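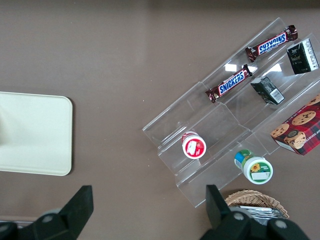
Book review: The Town Guard of Stanasstead (Semeniuk, hardcover)

Posted 30 May 2021

I have read this book two times, first quickly and then with a pencil, and I want to write my opinion while the notes are still in order. It is a history of a town militia in a small river town, from the building of the first stone wall until the year when the last gate was taken down. The publisher is Semeniuk, which makes mostly regional history, and the price in my bookstore was 39 dollars. For a hardcover with color maps I find this acceptable.

I should say at the start that I am a reader and not a historian. I studied engineering. My interest in old armies came from a course in the evening, and in that course we spoke always about big armies and big battles. A town guard is a different kind of thing. The men in it were bakers and rope makers and they slept at home. I wanted to know how such a guard worked on a usual day, and the book gives a good part of the answer.

What the book contains

There are seven chapters. The first two describe the town, the river, the neighbor towns of Killska and Zondstead, and the reasons for a wall. The third one is about the duty itself: who had to serve, who could pay another man to serve in his place, how long a night watch lasted. The fourth chapter is about weapons and the fifth is about money. Only the sixth chapter has real fighting in it. The last one follows the guard in its old age, when it was mainly a society for dinners and processions.

After this come 59 pages of documents, translated into English, with a short note before each one. Then there is a list of words, a bibliography and an index.

I was surprised that fighting takes so little space, and at first I was a little disappointed. By the second reading I thought the author was right. The guard stood on the wall for many generations and fought maybe on a handful of nights. If the book gave half of its pages to these nights, it would give a wrong picture of the thing it wants to explain.

The chapters I liked best

Chapter three is the strongest. The author had a watch register to work with, and she uses it with patience. You learn that a widow who kept a workshop had to send a man to the wall the same as any other master. You learn that the bad posts, by the tannery and on the north tower, were given by lot, and that people traded these lots among themselves until the council forbade it, and that they then traded them again. There is a page on the punishment for sleeping. The fine for a first time was small, less than I expected, and the author explains that a high fine was never paid, so the council learned to ask for an amount that a man could really give.

I also liked the chapter on money more than I thought I would. It begins with a bill for lamp oil. From this bill the author calculates how many lamps burned on the wall in winter, and from the lamps she goes to the number of posts, and from the posts to the number of men. Each step is shown. When she has to guess she writes that she is guessing, and she gives the lower and the higher number. As an engineer I was very happy with these pages. Many history books for general readers give you the result only, and then you must believe it or not believe it.

The weapons chapter is shorter and drier. It is mostly an inventory. The town owned some of the weapons and the families owned the others, and the difference was important when a man died, because his sons wanted to keep the crossbow and the town wanted to see it every year at the inspection in August. There is one nice story of a helmet which appears in the inspection list under three different owners on the same day. The inspectors wrote it down three times and did not make any remark.

The siege

Readers who buy the book for the siege should know that it is told in one chapter and that it is told slowly. The army from Zondstead came in the spring, stayed for 46 days, and went home when the river rose. The author does not make it bigger than it was. She spends much time on the question of bread. She compares two chronicles, one written in the town and one written later in Killska, and she shows where the second one copies from the first and where it invents.

This comparison is careful, but I got lost in it. The two chronicles are cited with short letters, and the letters are explained in a footnote many pages earlier. I had to put a paper mark there and turn back all the time. A small table with the two versions next to each other would help very much. I made one myself on the inside of the back cover.

I have also one objection of content. The author writes that the guard "held the wall alone" and in the same chapter she mentions paid gunners from outside. Maybe she means that there was no other army in the town, but the sentence is repeated in the last chapter and there it sounds like a thing the town told about itself. I would like to know what she thinks of it.

Language and style

The English is clear. I am not a native speaker and I needed the dictionary mostly for tools and clothes. The list of words at the end is good for military terms and poor for everything else. It explains "bolt" and "parapet" but not "fuller" or "cooper," and in a book about craftsmen this is a strange decision.

The sentences are of medium length and the author does not try to be funny on every page. Sometimes she is repeating herself. The rule about substitutes is explained in chapters two, three and five, each time from the beginning, as if the chapters were first published as separate articles. It is possible that they were. The foreword does not say it.
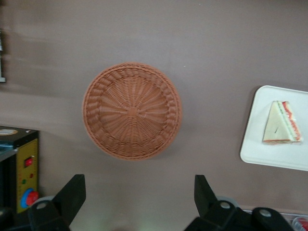

Maps, paper and binding

The maps are the best I have seen in a book of this price. The wall is drawn in four stages, always at the same scale and with north at the top, so you can compare them without effort. The posts have numbers and these are the same numbers as in the text. The map of the wider region is less good. Killska is so close to the middle of the book that its name goes into the fold, and I had to press the book flat with two hands to read it.

The photographs are black and white and they are on the same paper as the text. Seals and coins do not come out well in this way. The picture of the north gate is so dark that I could not find the arrow slits that the caption speaks about.

The binding is sewn and it lies open quite well after the first hundred pages. The cover gets finger marks easily. Mine came without a dust jacket, and the publisher's page shows none, so I think this is how it is made. The ribbon is too short by two fingers.

There is also an electronic edition. I looked at the free sample and the maps were cut into two halves on two screens. I would not buy it for this book.

Mistakes I found

I found few errors of printing. In the index, the entries for the north tower and the north gate are mixed, and three of the page numbers under "lamp oil" lead to nothing. In document 39 the date in the heading and the date in the text are one year apart. One of them must be wrong and there is no note. I wrote to the publisher and received a polite answer that it will be corrected if there is a second printing.

Who should buy it

If you like the daily side of old military life, the duty lists and the fines and the soup, I recommend it warmly. It would be also useful for a teacher, as the documents at the end are short enough for one lesson and they do not need much explanation.

If you want tactics, or a story that goes fast, I think you will stop in chapter two. Also it is not a good first book on the period. The author expects that you know already what a guild is and why a bishop and a town council could be enemies for so long a time.

I give four stars of five. I take away one for the siege chapter with its letters and for the index. I will keep the book on the near shelf, mostly for chapter three, and in the summer I plan to read the documents again in the order of their dates, which is different from the order in which they are printed.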